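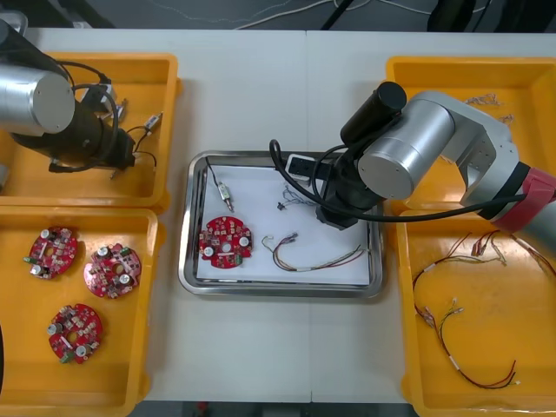 Flurach to take old cables and chargers at four drop-off sites

2018-10-21
By Yaw Dramani

Flurach residents will be able to drop off old cables, chargers, plugs and other small electrical parts at four sites in town starting in January, under a plan the town council approved this week.

The service will be free for anyone who lives in Flurach. Until now the only place to leave such items has been the transfer station on the Brument road, which charges a gate fee and closes in the early afternoon.

Drop-off boxes will go in at the Laryea Street library, the town hall lobby, the bus depot and the high school. The school box will be open to the public only after classes end for the day. The other three can be used whenever the buildings are open.

The town has signed a contract with Wernora, a recycling company based in Brument, to empty the boxes every other week and sort what is in them. The contract runs for two years. Wernora will keep the income from the copper and other metals it recovers and will charge the town a flat fee for each pickup. The fee comes out of the existing solid waste budget, and the town does not plan to raise trash bills to cover it.

Kwadwo Quansah, the town's solid waste manager, told the council that small electrical items had become a steady problem in household trash. Cords wrap around the shafts of the sorting machines at the county plant, and the line has to be stopped while workers cut them out. The county has started passing part of that cost back to the towns.

"It's a small part of the trash by weight, but it causes a lot of the stoppages," Quansah said. "Most people I talk to have a drawer full of this stuff and don't know where it's supposed to go."

The plan follows a trial held over the summer in the neighborhoods north of Laryea Street. The town mailed bags to 500 households and asked them to fill the bags and leave them out beside their regular recycling. The trial brought in 970 pounds of material. Phone chargers and extension cords were the most common items, according to a report given to the council, followed by printer cables, headphones and the power supplies from old modems.

The report said the bag pickup worked well but would cost too much to run across the whole town. A separate truck had to be sent out for it, and drivers spent a lot of time on streets where only a few bags had been set out. Drop-off boxes were the cheaper choice by a wide margin.

Some people at the meeting wanted the curbside service anyway. One woman who lives near the depot said older residents without cars would not carry a bag of cords onto the bus. Quansah said his office would pick up from the homes of residents who cannot travel, if they call ahead, and that the number would be printed on the January bill. He did not expect many calls but said there was room on the regular routes to handle them.

A man who runs a repair shop on Laryea Street asked whether businesses could use the boxes. They cannot. State rules treat business waste separately, and the contract covers households only. Shops and offices can still take their material to the transfer station or deal with Wernora directly.

There were also questions about what happens to items that still work. Wernora said in its bid that it sets aside usable power adapters and cables and sells them in bulk to repair shops. Everything else is sorted by hand into plastic cases, connectors and wire before it goes to a shredder. The company does not ship mixed material overseas, and the contract bars it from starting to do so without the council's approval.

Several items will not be accepted at the new sites. Loose batteries are the main one. They can catch fire if they are crushed or if the ends touch metal, and they must still go to the hardware store or the transfer station, where there are separate containers for them. The boxes will also not take light bulbs, smoke alarms, televisions, computer monitors or anything too big to fit through the slot. Strings of holiday lights are allowed as long as any glass bulbs have been removed.

Phones and tablets are a harder case. The batteries in most of them are sealed in, so they cannot go in the boxes either. The council talked about a separate collection day for them in the spring but did not set a date. Quansah said he would come back with a cost estimate once he had heard from the county about sharing the expense with Brument.

Residents are asked to tie up longer cords or coil them with a rubber band before dropping them in. Plugs should be left on. Cutting them off makes the parts harder to sort, the report said, and it lowers the price that can be had for the wire.

The boxes themselves are steel with a locked door and a slot at the top. The town looked at open bins first but decided against them after the library said children would reach in. The library had also asked that the box be kept away from the book return. It will stand inside the side entrance, next to the bicycle rack.

The vote was not unanimous. One member of the council voted no, saying the town should have asked for more than one bid. Wernora was the only company to answer the request, which was posted for a month. Staff said they had called two other recyclers but both turned the work down as too small.

The council will get a report on weights and costs after the first six months. If one of the sites is hardly used, the box may be moved — the grocery store parking lot and the fire station have both been mentioned as places to try next. Town staff will also look at how often the county plant has to stop its line, though the plant takes trash from several towns and any change may be hard to trace to Flurach.

A list of accepted items will be posted at each site and on the town website before the boxes open.

Related items

Transfer station sets winter hours
Brument road repaving pushed back to spring
Library side entrance to get new ramp
Leaf pickup schedule for north Flurach
Council hears first draft of water rate study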